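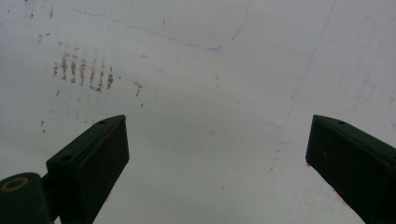
Stories > Short fiction > The Trukby Road

Quarter to five and the ute wouldn't start. Of course it wouldn't. I had the ginger cake on the passenger seat with the belt done up over it and 80 k's to go before the ferry, and the engine just went tick. Tick. I went back inside for the phone and stood there in Mum's old kitchen, looking at the wall where the calendar used to hang. A flat pale nothing, whitish grey, faint smudges and scuffs all over it like any board that people have leaned chairs on for years. I used to know everyone's birthday off that wall. Now I couldn't even remember the number for the bloke with the jumper leads.

My sister's voice in my head. You'll be late. You were late to your own christening.

Went next door. The neighbour came out in his socks, didn't ask, brought the leads and his own battery in a wheelbarrow. It caught first go. I yelled thanks and he yelled something back about the gate but I was already rolling.

Selton to Trukby, Trukby to Hokport, last boat at six ten. I'd done it a thousand times as a kid, lying flat in the back with the dog. Never once had to be the one driving it in a hurry. Paddocks, paddocks, the silo, the other silo. The cake smelt right, at least. The colour was wrong. Too pale on top, a bit sunk on the left. I'd made it from memory and my memory is mostly of licking the spoon.

Because the recipe was gone. I mean I had it, I had the paper. She'd kept it in the Berrada tin with the cloves, folded, forty years of treacle thumbs on it, and the winter the roof leaked it got wet and then it got dry again and that was that. Mum never let on. She knew it by heart so what did she care. Then in September she was in hospital and I said tell me the ginger cake and she said oh, you just do it till it looks right.

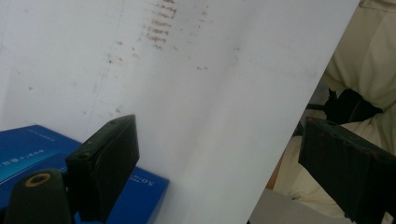 Brown smudges and specks on white paper, and not a word to be read.

Till it looks right! I made eleven of them over the summer. The dog next door got very fat.

Trukby has one set of lights and I hit them red. Sat there drumming on the wheel. Outside the servo two kids were trying to push a third kid in a shopping trolley up the ramp and he kept rolling back down, very dignified, arms folded. Green. I stalled it. Started it. Thank you, wheelbarrow.

After Trukby the sign says 100 and I did 100, and then a bit more, and then I thought about the cake and did 100 again. The sun was coming in low under the visor. Tractor. Long bend. Another tractor, or the same one's brother. I talked to the cake. Told it we'd be right. Told it that my sister hadn't had this cake since she moved across to the island and she'd probably forgotten what it tasted like anyway, so if it was wrong she wouldn't know, and the cake said nothing, and I knew that she would know. She'd know before she had it in her mouth. She's the one who used to pick the crust off the corners and push what was left back together so it looked whole.

We hadn't talked since the funeral. Not a fight. People think there has to be a fight. There was the house to sort and I was in it and she wasn't, and there were things on the phone about the sideboard, and then there were no things on the phone. Then a card came, with a ferry timetable tucked in it and the six ten underlined. That was all. No note. Her pen always did press too hard, you could feel the line from the back. 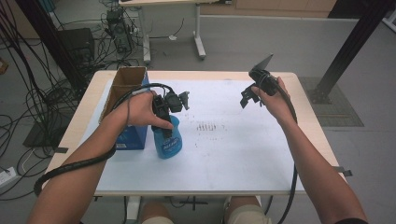 So I'd rung and said I'll bring the cake, and she said what cake, and I said you know what cake. Long quiet. Then she said, you can't make that. Not nasty. More like she was asking.

Twenty to six. The road comes over the hill and there's the water all at once, grey, with the island lying along it like somebody asleep under a blanket. Twenty-seven minutes, Dad used to say from the top of the hill to the ramp, whatever the traffic, he was proud of that number, he never beat it and never missed it. I did the sum. Seven past. Three minutes for the ticket. Fine. Fine fine fine.

Then sheep.

I'm not going to go on about the sheep. There were a lot of them and they had all night. The farmer lifted a finger at me off the handlebars, the way they do, and I lifted a finger back, and we went along together at the speed of wool. I put my hand on the cake box. Still warm underneath, or the heater was on. I turned it off. I turned it on again, my feet were freezing. A lamb got up on the bank and looked in at me through the window and I said to it out loud, she'll think I didnt come. That's what got me. Not the boat. She'd be standing on the other side with her collar up, watching them all drive off, and there'd be the last car, and the bloke putting the chain across.

The gate opened on the left and they poured in. I went.

Hokport main street, pub, chemist, the fish place that was shut even when it was open. Nine minutes past by the clock on the hall, but the hall clock was always fast, or was it slow. Down the hill. The ramp was still down. There was a man in a yellow coat with his hand on the lever and I put the window down and leaned on the horn and held up the cake. I don't know why I held up the cake. I had one hand on the wheel and this box up against the windscreen like a pass.

He looked at it. He looked at his watch. He took his hand off the lever.

"Is that ginger," he said, when I'd got myself in behind a horse float and my legs had stopped. I said it was meant to be. He said his nan did one. He said the trick was cold tea, a cup of it, strong, and I stared at him, because I could see it, the brown pot by the stove that I was never allowed to tip out. All summer. Eleven cakes. I'd put milk in.

The engines came up through the floor. I got out and stood at the front with the box inside my coat, and the wind went straight up my sleeves. It got dark while we were crossing, quicker than I thought. There were lights along the jetty and people standing under them, and I couldn't tell yet which one, and I started thinking about wether she'd have tea in the house.

Posted March 27, 2005 | Contact us | Copyright remains with the author | Back to top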